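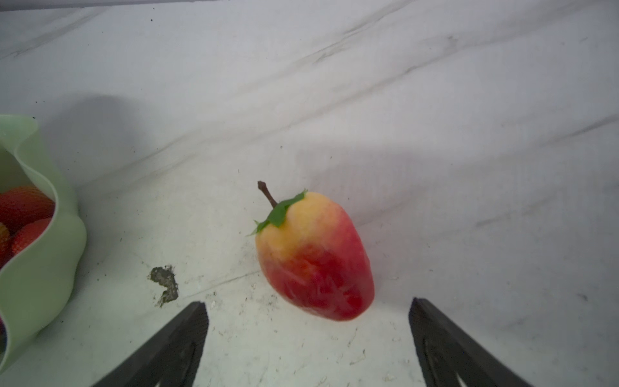
One strawberry outside the bowl, three in it. All are artificial.

Can a machine put away the fruit for you yet? In my opinion, partly. If you want to try such a chore, begin with one kind of fruit and a wide bowl, and leave free space between the pieces.
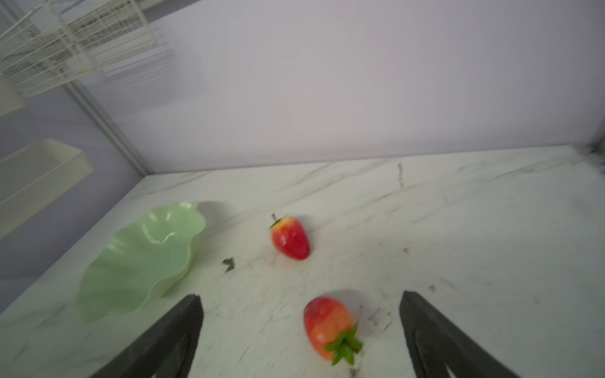

Ultura Home Chores Club, Kitchen Tips

Turn the strawberries different ways - a gripper should manage more than one position. Wipe the table before you start, also the small crumbs. Folding towels I would still do by hand.

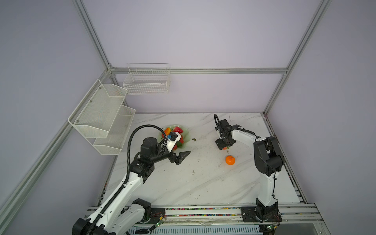 Two arms, a tangerine on the table and peppers in the bowl.

Mix the kinds only later. Stay near, and give it around 13 tries before you judge.

Csenge Hegyi

Related tips
Drying a wavy bowl
Sorting the cutlery drawer
Crumbs under the toaster

Contact Ultura | Back to top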